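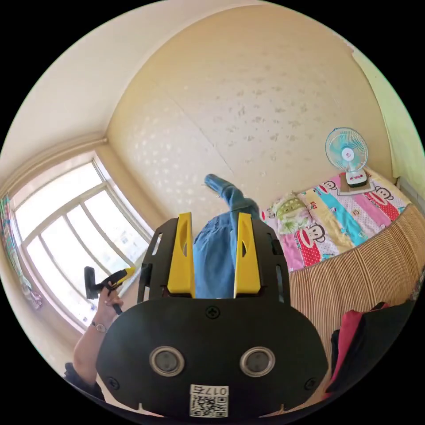
Should a country hold back on its own climate promises until bigger emitters keep theirs?

A country should keep its own promises on its own timetable, and use that record when it presses the larger ones to move. Waiting has been tried for most of my adult life and the results are in the atmosphere.

I raise it again because the argument for waiting has come back into fashion. You hear it from government benches and opposition benches alike, usually in the week after a summit. A minister flies home, stands in front of a flag and says we are a small share of the world total, so whatever we do here will make no difference on its own. The claim about the share is often true. What follows from it is much weaker than it sounds.

Take the coal port at Birkett, where I lived for 12 years. When the state first talked about closing the older of the two loaders, the company that ran it said the coal would simply be dug up somewhere else. The union said the same thing, and so did the council. I believed it too. But the loader closed anyway, on cost, and the town had no plan, no retraining money and a rail spur that was good for one purpose. The years spent saying that closure would be pointless were years that could have been spent getting ready for it.

That is my main complaint about the small share argument. It treats the question as moral arithmetic, when for most towns it's a question of timing. Overseas buyers will make up their own minds about what they want to buy. They don't ask whether we think it's fair. A government that tells people nothing needs to change is giving them bad advice about their own jobs.

The other side has problems as well, and I don't want to pass over them. Leaders who talk well about climate abroad have a habit of signing off on new fields and pipelines at home. They get good applause and the applause costs nothing. Young people who march outside these meetings have noticed the gap and they're right to be rude about it. I have heard it said that they should show more respect to heads of government who are at least willing to listen. Listening is the minimum. A person who has listened to the same warning at every summit for 2 decades and still approves the next project has been given plenty of respect already.

Where I part company with some of the marchers is on the matter of blame. A good deal of the speech-making aims at individual leaders, as if a better person in the job would fix it. I doubt that. Any prime minister or president arrives to find contracts signed, royalties already counted in the budget and a row of marginal seats where the biggest employer burns or digs something. Swap the leader and all of that is still sitting there in the morning. Pressure works better when it's put on the budget and the contracts, which are dull and take a long time to read.

The Belari accord is a fair test of this. Under the accord, member governments agreed to publish each year what they spend on fossil fuel subsidies, in one table, using one method. It got very little coverage when it was signed. There was no famous speech attached to it. Yet once the first tables came out, local papers could print what their own government was paying and to whom. In our case, one line was a diesel concession that went mostly to 300 large operators. Few voters knew it existed. It was trimmed the following April, by a government that had shown no interest in the subject before.

I'd take ten more agreements like that over another declaration of ambition. Declarations are written so that everybody in the room can sign them, and the easiest way to manage that is to put the hard part after the signatories have retired. A target for the middle of the century asks nothing of a politician who faces the voters in eighteen months. A table that comes out every year asks something every year.

People will say that the large emitters pay no attention to any of this. Some of them don't. But they do sit in the same meetings, and they are quick to point out when a wealthy country that lectures them has missed its own mark. I covered trade talks at Gallov early in my working life, well before climate was on the agenda, and the pattern was the same then. Delegates came with a folder of everyone else's broken commitments. The ones with thin folders kept on them got further in the negotiations, whatever the size of their economy. Nobody said so in the communiqué.

There's also the money owed to poorer countries, which tends to be left for the last paragraph of articles like this one, so I'll put it here instead. Rich governments promised to help pay for sea walls, new seed, drainage and moving people off low ground. They have paid late, and a lot of what they call help has been loans. An island district with 2,000 residents can't wait while we argue about whose share is bigger. If we can't meet the large promise, we can at least pay the small invoices on time.

As for the leaders themselves, I have no strong wish to see them scolded or praised. I would like each of them to come home from the next summit, stand in front of the flag and read out what was promised last time, followed by what was done. It would take five minutes. Reporters should ask for it at every press conference until somebody agrees.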